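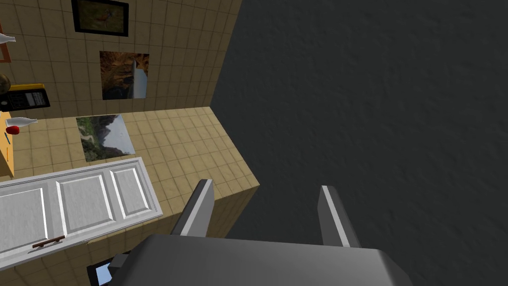
My aunt left me her caravan at Calgate, the one with the brown curtains, and I'd promised myself I'd sell it by July. I went down on the early bus with a flask and a roll of bin bags and got no further than the kitchen drawer.

It was full of bingo cards. All of them number 14, every single one! She'd played the same card at the Albers Hall for years (she told everyone it was lucky, though the most she ever won was a ham) and she must have slipped one into her handbag each time she left.

I sat on the step and had my tea. The man from plot 36 came past with his dog and asked if I was the niece, and I said I was, and he said she owed him seven pounds. So I paid him. He looked quite put out, I think he'd wanted to talk about it a bit longer.

By six I'd filled one bag and put half of it back. The sea was doing that flat grey thing she used to love, and there was a light on over at the hall, and I thought well, I've missed the last bus now anyway.

The girl on the door asked which card I wanted.

"Fourteen," I said.

"Somebody's pinched it," she said, and gave me 24.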